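Ticket 383: Fasting reminders going out on the wrong days
Product: Plikameo parish calendar, hosted
Component: Observances / Notifications
Priority: was Low, now High, after the fish fry
Status: Closed, with one thing left over

Reported by the parish office at Bretine

Our members get a text the evening before any day of fasting or abstinence. Since we turned on the new observance rules, the texts have been creative. People were told to abstain from meat on Easter Sunday. That one went to 400 phones at 8 in the evening, and a fair number of those phones called us back.

Other things we have noticed:

Ash Wednesday was correct. We mention it out of fairness.
Good Friday was listed as "optional."
Sundays in Lent all show as fast days. We have been telling people for years that Sundays don't count, and now the phone says otherwise, and people believe the phone.
The personal commitments page (where members type in what they're giving up) keeps counting after Easter. One member has been off chocolate for so long that the app has awarded her a badge.

Please advise. We would also like to know how to take back a badge.

Support reply 1

Thanks for the detailed report. Could you check three settings under Observances?

Calendar tradition
Time zone
Count Sundays (yes/no)

Please also try logging out and back in.

Bretine office

Logged out and back in. Lent is unchanged.

Calendar tradition: Western. Time zone: correct, we looked out the window. Count Sundays: No. It says No, it has always said No, and it sends the Sunday texts anyway.

Support reply 2

We can reproduce the Sunday problem on a test parish. Count Sundays is read when the calendar is first built and then ignored every time it's rebuilt. Your calendar is rebuilt nightly. You had one good day, and it was Ash Wednesday.

The Easter text has a different cause. Your site has the Siliteo import switched on, which pulls in a second list of fast days from a shared file. That file is one day off for everything after Palm Sunday. So Holy Saturday's suggested fast landed on Easter, and Good Friday's entry was overwritten by a blank, which the app displays as "optional." We agree this is a poor word for a blank.

Workaround until the fix is out:

1. Go to Observances, then Sources.
2. Uncheck Siliteo.
3. Press Rebuild and wait for the green line.
4. Open the Preview tab and read all of it before you turn texts back on.

Bretine office

Steps 1 through 3 done. On step 4, Preview shows two Ash Wednesdays. Some of our people would welcome that, but we'd like to keep it at one.

Support reply 3

The second one is a leftover from the import. Delete the entry with the gray icon and keep the purple one. If you delete the purple one, all of Lent goes with it, and you'll have to rebuild again.

Bretine office

We deleted the purple one.

Rebuilt. Lent is back, one Ash Wednesday, Sundays clear. Texts are on again and we sent a short apology, which drew more replies than anything we've written about prayer.

Attachment added to ticket
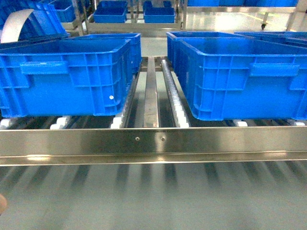 Blue crates on the roller rack, behind the steel rail.

Support reply 4

Fix released in the Ots update. Count Sundays now survives the nightly rebuild, and a blank entry shows as "not set." The Siliteo file has been corrected, but we've left the import off for your site. Turn it on whenever you feel ready.

On personal commitments: the end date was empty for anyone who signed up before the update. We've filled it in with Holy Saturday for all your members. Anyone who wants to keep going past Easter can press Continue, and the app will stop congratulating them every morning.

Badges can't be taken back. We've passed this along as a feature request.

Bretine office

Confirmed on our end, please close. The member with the badge has seen all this and would like to keep it. She also says she's pressing Continue.

Still open: Advent. Preview says it starts in November and has fish in it. We'll file that one separately.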